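Print this chapter | E-mail this chapter
Reading time: 2 minutes

Chapter 4
Speaking to Voters in Their Own Language

In most democracies there are voters who speak one language at home and another at the town hall. A party which wants their votes must decide how to speak to them. It can translate its leaflets, it can choose candidates from the community, or it can do nothing and hope that its general message is strong enough. In this chapter we study the first of these choices and we ask what happens when it is done well and when it is done badly.

We begin with a small case. The town of Nolwood elects its council in July. At the election we discuss, 1,214 voters were registered in the Wamell district, and 261 of them had asked the electoral office to send their papers in a second language. The sitting councillor, Evaristo Donati, printed one leaflet in English only. His opponent, Concetta Pace, printed hers in three languages and put a greeting in each of them on the first page. Mr Donati said at a public meeting that his opponent was "dividing the street into kitchens". He meant it as a joke about cooking smells and neighbours, but many people in the hall did not laugh, and the remark was repeated in the local newspaper the next morning.

Two questions come from this case. The first is about the effect of the leaflet. Did the voters choose Mrs Pace for her languages, or for her promise to keep the evening bus? She won by 100 votes, and it would be easy to say that the translated leaflet gave her the seat. The ballot is secret, however, and the result alone cannot tell us the reason behind any vote. We return to this problem in section 4.3, where we look at how surveys are made after an election.

The second question is about the remark.
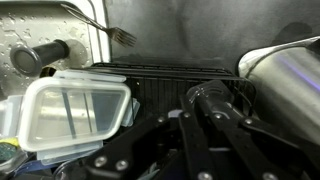

A politician who speaks about a group of people often believes that he is speaking in a friendly way. The listener may hear something different, especially if the group is mentioned only in connection with food, cleaning or low-paid work. Tullio Dal Bello calls this "narrow praise" in his study of council speeches. The speaker says something kind, but the kindness leaves very little room for the person. Ermanno Carbone does not agree with the term. In his opinion the listeners judge the speaker's party first, and the words come after. We will read both authors in section 4.2 and compare their evidence.

Before you continue, write down a sentence from a recent campaign in your own country in which a politician speaks about a minority group. Keep it beside you. You will need it for the exercise at the end of section 4.1.

Related chapters
Chapter 2: Who Is on the Register?
Chapter 3: The Leaflet and the Doorstep
Chapter 5: Apologies and Corrections
Further reading: Ayman Sleiman on interpreters at public meetings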